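House Rules for the Helping Hand

Before a robot arm at Rernwood is allowed to touch anything on a table, a person reads a single printed page out loud. The page has 12 lines. Reading it takes less than two minutes, and the shop does it at the start of every shift, including the one that begins at 6 in the morning.

Rernwood sets up household tasks for arms and hands made by other companies: sorting groceries, moving jars, clearing a table. Its rules came out of a bad December, when two crews ran the same task under the name Sikis and got results that could not be compared. One crew had let its cloths slide. The other had swapped packages halfway through and written nothing down.

The page now starts with the table. Anything that marks a zone gets taped flat, corners first. Goods waiting their turn go in a row at the back, with space between them for fingers. Cables hang clear of the items being handled, and the person on duty looks at them again after every break.
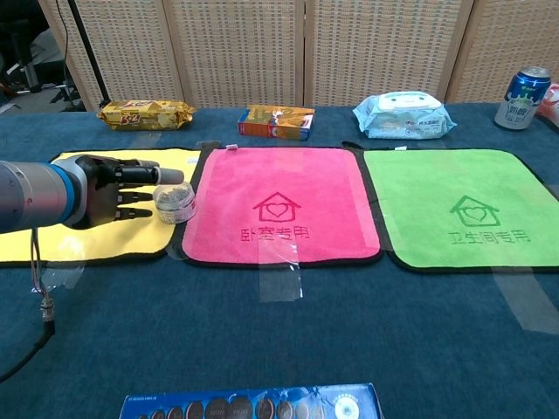

Speed comes after setup

The second half of the page covers motion. A hand coming down over an object may travel no faster than 200 millimeters a second, and it has to stop above the item before it closes. Fang, the shop's older project, had no such limit. Its log shows 3930 attempts, and many of the entries say only "knocked over."

Ena, the project that followed, has logged 2390 so far. Each entry names the object, the starting zone and the reason for any stop. Operators grumbled about the extra typing at first – some still do – but the notes have made it easier to repeat a task on another day with another crew.

Stopping is covered by one line: anyone in the room may call it, and the operator does not argue until the arm is still. The item then goes back to its starting place and the attempt is marked as stopped. It may not be marked as failed.

Rernwood reviews the page twice a year. The next draft adds a rule on replacing worn tape.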